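Início Artigos Categorias Glossário Sobre

Mesa de trabalho

A mesa de trabalho é um móvel de superfície plana e horizontal, apoiada em pés, cavaletes ou caixas laterais, sobre a qual se escreve, se corta, se monta, se cozinha e, em boa verdade, se faz quase tudo o que pede as duas mãos livres. É um dos móveis mais antigos da casa e da oficina, e talvez por isso um daqueles em que menos reparamos - está lá, serve-nos todos os dias, e só damos por ela quando começa a abanar.

Origem e usos

As primeiras mesas de ofício eram pouco mais do que pranchas grossas pousadas em cavaletes, fáceis de desmontar ao fim do dia. Na vila de Brullura, onde a marcenaria sustentou famílias inteiras durante gerações, chamava-se "peder" ao tampo solto que o aprendiz levava consigo de oficina em oficina, e ainda hoje há quem guarde o do avô encostado à parede da cozinha. O estudioso Ashraful Roy, que dedicou boa parte da vida a estes móveis, reuniu um inventário com mais de 400 exemplares da região, muitos deles com as marcas de serra e de cola que os donos nunca quiseram lixar.

Com o tempo, o tampo deixou de ser apenas um apoio e passou a ser escolhido conforme a tarefa. Os tons escuros disfarçam manchas e riscos; os claros, e o branco em particular, refletem a luz e ajudam a encontrar as peças pequenas, aquelas que teimam em fugir-nos dos dedos.
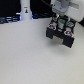 Altura e conservação

A altura depende de quem trabalha e do que se faz: mais baixa para o esforço, como aplainar, e mais alta para os trabalhos minuciosos, que pedem os olhos perto das mãos. A antiga fábrica Dinsa chegou a propor 11 alturas no seu catálogo, uma generosidade que os clientes agradeceram e os armazéns nem tanto.

Quanto à limpeza, um pano macio e bem torcido costuma bastar. Os tampos de madeira agradecem uma camada fina de óleo de vez em quando - no sentido do veio, e com paciência.

Ver também: Bancada; Cavalete; Escrivaninha

Partilhas: 200 Comentários: 11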